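The Plastic Stool Gallery

I have never trusted a plastic stool. My aunt had one in her laundry room that folded up under my cousin at a birthday party, and I have looked at every one since as a small accident waiting for a date. So when Anouk Nijs suggested we give a whole gallery to them, I said fine, but I get to write the text.

What follows is what I think of the stools people have been telling us about since March. We got 180 messages, which is more than the lamp gallery got and a lot more than the doormats. Most of them claimed that a cheap stool has been in the family for decades and will outlive us all. Maybe so. People also say that about cast iron pans, and I have seen a cracked one.

A few words on shopping first, as half the mail was about that. The shops that sell these things love the word "stackable." Stackable with what? Most homes I know have one stool, maybe two, and the second is a different make that won't nest with the first. Folter, the housewares place near us, has a wall of them sorted by color and not one label telling you how much weight they take. I asked at the counter on a Thursday and was told "a person." The store on the corner, Visser, at least let me stand on one before paying.

Then there is the word "non-slip." I have turned over a good number of plastic stools in shops and found rubber pads on some, molded dots on others and on plenty nothing whatsoever. On carpet I doubt it matters much. On stone or tile I would like something better than a sticker.

Red is the color that came up most in the mail. I'm told it's cheerful. I suspect it is simply what was left on the shelf, but I'll admit that it is hard to trip over a red stool and then say you didn't see it.

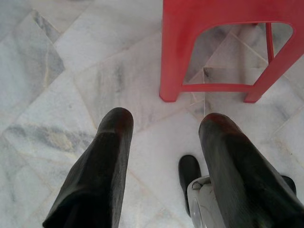
Red plastic stool on a pale marble floor. The low crossbar between the legs is the part I'd look at first in a shop.

My opinion of crossbars has moved a little. I used to think they were there for looks, or to give you something to stub a toe on. Anouk disagrees and made me do a side-by-side at her place, one stool with a bar and one without, both bought the same week. The one without had a wobble I could feel with my hand on the seat. The other had less of it. That is two stools, so I am not about to write a law of physics on it, but I did go home with the one that had the bar.

On marble I remain unconvinced. Three readers wrote that plastic is the only sensible thing to put on a polished stone floor, as metal legs scratch and wood leaves marks. Could be. I'd want to see the floor after five years of the stool being shoved around by a foot, which is how everyone moves them. A bit of grit under a plastic leg will scratch as well as anything else. If the floor is yours and you paid for it, sweep before you shove.

Fading is the other thing. Red goes pink near a window, and the sellers don't mention it. One reader, who keeps hers on the Caria ferry landing for fishing, says hers turned the color of canned salmon in two summers and that she likes it better now. I believe the first part.

As for washing, dish soap and an old toothbrush. Somebody recommended a spray called Fiter, which I tried on the underside of mine. It smelled strongly of lemon and did what dish soap does.

The doormat gallery is still open if you want it - I was rude about those too. Next up is dish racks. Send what you have, and please tell me how long you've owned it, with the real number of years.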